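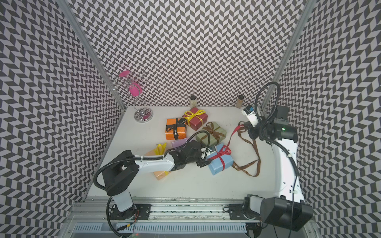

Gift Wrap and Ribbon - Project Report

Sigita Kütt and Žydrūnas Mägi
Packaging and Materials, summer session
Handed in 13/08/2018

What we set out to do

Find out which ribbon is worth buying if you wrap a lot of small gift boxes and don't want to redo the bows. Started from Sigita's job at Kostlow (gift shop, downtown) where the ribbon on the display boxes slides off by lunch time. The manager there blames the boxes. We thought it was the ribbon. Turned out to be a bit of both, see below.

Original plan had a section on paper weights too. Dropped in the first week, not enough time.

Materials

Small gift boxes with lids, wrapped in plain colors. Satin ribbon from Zuson, same width in every color. Grosgrain from Cistex. One roll of cotton tape from Ozoliņš, the sewing place, which we only bought becuase it was on sale. Scissors, ruler, white table. Tape only for the paper, never for the ribbon.

Budget was 2,000 for the whole thing and we went over on satin. Lesson learned - order samples first.

Method

Wrap the box. Cut ribbon. Cross it underneath, bring up, tie. Then a tilt test: box on a board, lift one side slowly, note when the ribbon shifts. Then a shelf test, boxes left stacked overnight and checked in the morning. Both of us tied every type so it wasn't just one person's hands.

For length we used twice around the long way, twice around the short way, plus a bow allowance. First version of the allowance was way too short and a whole evening of bows came out stubby. Redid those.

Results, satin

Looks best. No argument there. Everyone we asked at Kostlow picked satin before anything else, mostly the red. But it slips. On a smooth wrapped lid the cross moves as soon as you tilt, and the knot loosens if you don't pull it down hard. A double knot under the bow fixes most of that, costs a bit of extra length and you can't see it from the front.

Ends fray quick. Cut on a slant, or fold and cut a V. We tried clear nail polish on the ends, works fine but takes forever to dry and Žydrūnas got it on a box.

Curl is the other thing. Ribbon straight off the roll wants to stay round, long pieces especially, and it keeps wandering while you line up the cross. Ironing on low helped. So did just cutting the night before and laying the pieces flat under a book.

Results, grosgrain

The ridges hold. Barely any movement in the tilt test, overnight stack was fine. Bows are stiffer and the loops stand up by themselves, some people liked this, Sigita didn't. Harder to get a small neat knot. Less choice in color at the store we went to.

Results, cotton tape

Holds better than both. Looks like a parcel. Would use it for shipping, wouldn't put it in a window.

Notes on the boxes

Kostlow manager was partly right. Lids that stick out past the sides give the ribbon an edge to catch on and even satin stays put on those. Flush lids are the problem ones. Pale boxes also show every finger mark, light blue was the worst for us, so wash hands before, not after.

Dark ribbon on a pale box hides a crooked bow better than bright ribbon does. Not measured, just what we both thought.

Problems

The tilt test was done by hand so the speed wasn't the same every time. A hinge and a stop would be better. We ran out of grosgrain before the last round and the second roll felt slightly thinner, same label. Didn't have time to check with the store.

What we'd recommend to Kostlow

Satin with a double knot on lids that overhang. Grosgrain on flush lids. Pre-cut the evening before and store flat. Cotton tape in the back room for mail orders.

Still to do: price per box table (Žydrūnas has the receipts), and retype the length chart, the handwritten one has an eror in the second row.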